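Skesovari 3 Underfloor Heating Manifold
February
By Yara Obeidat

The Skesovari 3 is a three-port manifold for wet underfloor heating in houses and flats. It is sold to landlords, letting agents and owners who are bringing older property up to a lettable standard, and is normally fitted in a hall cupboard or under the stairs. Each port serves one heating loop, with its own flow gauge and shut-off valve.

Loops may be joined to a single room thermostat or run separately. In a typical two-bedroom flat the living room takes one loop, the bedrooms share the second and the kitchen and bathroom share the third. Larger houses need one manifold per storey. Units should not be linked end to end, as the pump is sized for three loops only.

The body is supplied with the pump and mixing valve already mounted. The mixing valve is set by hand with the key provided and should be locked once the floor has been balanced. Screed floors must be fully cured before the heating is turned on. For timber floors, follow the temperature limit given by the floor maker.

Allow clear space in front of the cabinet for servicing. The cabinet door can be hung on either side and painted to match the wall. Drain points face downwards, so pipes below the cabinet should be kept to the rear. A mains supply on a fused spur is required and must be connected by a qualified electrician.

Two versions are kept in stock. The Holham has a recessed cabinet for stud walls. The Wandstead has a surface cabinet for solid walls and is the usual choice in converted buildings where the walls cannot be cut. Internal parts are the same in both, and spares are interchangeable.

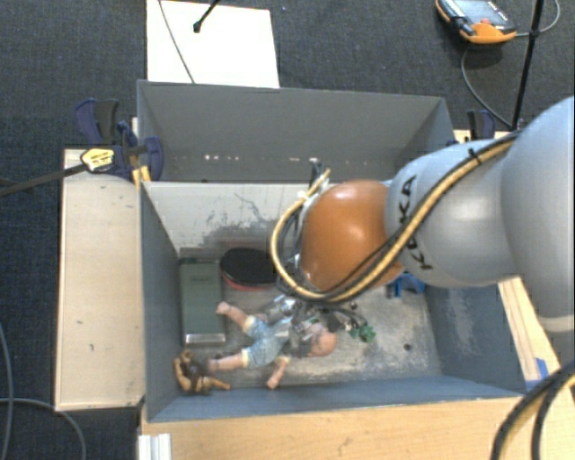
KUKA robot arm with its gripper over a doll in a grey bin.

The price is 1,803 for either version, excluding pipe, thermostats and fitting. Orders are sent out on Monday. Cabinets damaged in transit should be reported before they are fixed to the wall. Pump and valve sets may be ordered separately for existing Sheehan cabinets, using the adaptor plate.

Comments

Nizar Haddad
Can the Wandstead go in an unheated porch? The hall cupboard in our flat is taken up by the meters.

Yara Obeidat
Only if the porch is kept above freezing. Otherwise use an inside wall and run the pipes through.

P.
Fitted the Holham in a ground-floor let. The door hinge screws were short for our frame but the rest went in as per the sheet.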